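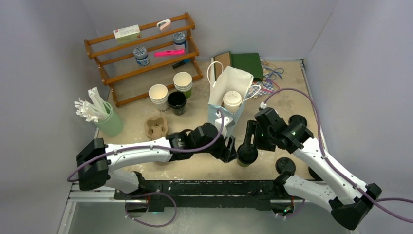
Lamptey Counter Set

README, last edited in November

Lamptey is a collection of teleoperated demonstrations for two-arm tabletop work with takeout supplies: cups, lids, paper bags, carriers, straws. It was recorded at Lirotura for training imitation policies and is shared with partner groups under the terms in LICENSE.txt.

Tasks

lid_on: pick up a loose lid and press it onto a cup
cup_to_bag: place a lidded cup upright in an open paper bag
cup_to_carrier: place a cup in a molded-pulp carrier
bag_handoff: one arm holds the bag while the other loads it

There are 2000 episodes in total. Most last about 50 seconds. Episodes that chain two tasks are listed under both names in tasks.csv.

Setup

Two arms are mounted at the front of a walled table, both with two-finger grippers. A fixed camera covers the workspace. Each arm also has a wrist camera, but the left wrist stream is missing from the first 100 episodes and those rows are marked left_wrist=0.

Clutter is part of the design. Folders, jars, a rack, a stapler and other things unrelated to the task are left on the table and moved between sessions. Please don't filter them out before reporting results on the standard split.

Collection

Operators were Theophilus Appiah, Abena Issahaku and Araba Ackah. Each operator reset the table by hand between episodes, following a printed layout card. The cards give rough zones only, so cup and lid positions vary within a zone.

An operator could retry a failed grasp up to 3 times before ending the episode. Retries are kept in the data. Use the retry column if you want clean demonstrations only.

Format

One folder per episode, containing joint states, gripper commands, video and a short text instruction. Joint states and video share a clock. Gripper values run from 0 (closed) to 1 (open). The older Clarnier release used the reverse, so check your loader if you are mixing the two.

Known problems

Lids that were pressed on but not fully seated are labeled as success in part of lid_on. Albertina Veloso is relabeling these.
Black lids are hard to separate from the black gripper fingers in the fixed view.
Bag handles sometimes catch on a wrist. Those episodes carry the tag snag.
Thursday evening sessions were recorded with the overhead lights dimmed.

Splits

The test split holds out whole sessions, never single episodes. Session lists are in splits/.

Contact

Arash Rashti maintains the set. Send corrections with the episode number and the time in the video.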